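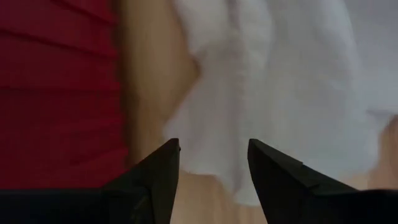 Two black gripper fingers, open.

Ercombe 3 ships with no config file, and a tool for making one

Murnden has released version 3 of Ercombe, its build tool for front-end projects, and the headline feature is an absence. The config file is gone. Run the start command in an empty folder and you get a working app, a dev server and a test runner, with no questions asked about module formats.

Longtime users will remember those questions. The old setup script asked 40 of them, several in the negative, and one that could only be answered correctly by someone who had already read the source. Murnden's release notes describe the script as "retired with thanks," the sort of phrase usually found on a clock.

The new defaults were picked by looking at what people typed most often in the old script. In most cases that was the Enter key.
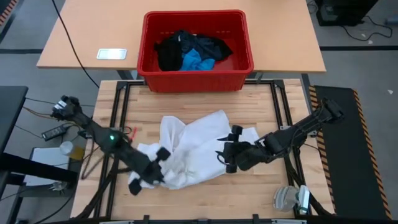

What changes for existing projects

Projects on version 2 will keep building until the next major release. After that they'll need to be moved over with a migration command, which reads the old config, works out which parts match the new defaults and deletes those. Whatever is left goes into a file called overrides.

Readers may feel that a file full of settings at the root of a project sounds familiar. Murnden says it is "not a config file in the traditional sense." The docs page explaining the difference has nine sections.

Early testers say the migration is mostly painless. The sore spot is custom path aliases, which come through fine in the build but confuse the test runner, so that everything works and nothing passes. A fix is planned for December.

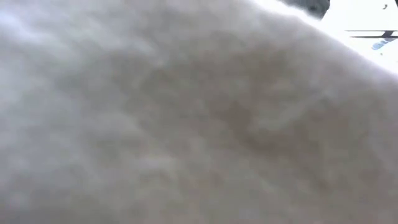
Plugins get a new home

The plugin list is moving as well. Until now, Ercombe plugins lived wherever their authors had left them, and finding one meant searching the forum for somebody with the same error message. They will now be gathered at Vindavgate, a searchable index run by Jarman, the small hosting company that already serves Ercombe's docs.

Listing is free. Plugin authors have to supply a readme, a license and a note saying which versions they support, and that last item has caused more grumbling than the other two put together. Several popular plugins support version 2 in the sense that they were written while it was out.
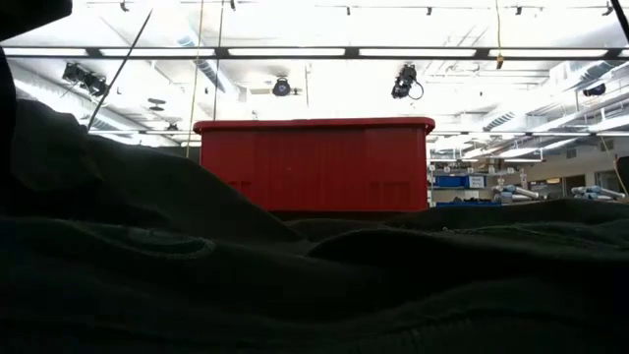

Jarman says it will flag any plugin that fails to install against the current release, though it won't remove it. Authors can appeal a flag by opening a ticket — the ticket form is itself a Vindavgate plugin, and at the time of writing it was flagged.

Ercombe 3 is available now under the same open license as before. The install command hasn't changed. The uninstall command has gained a confirmation prompt.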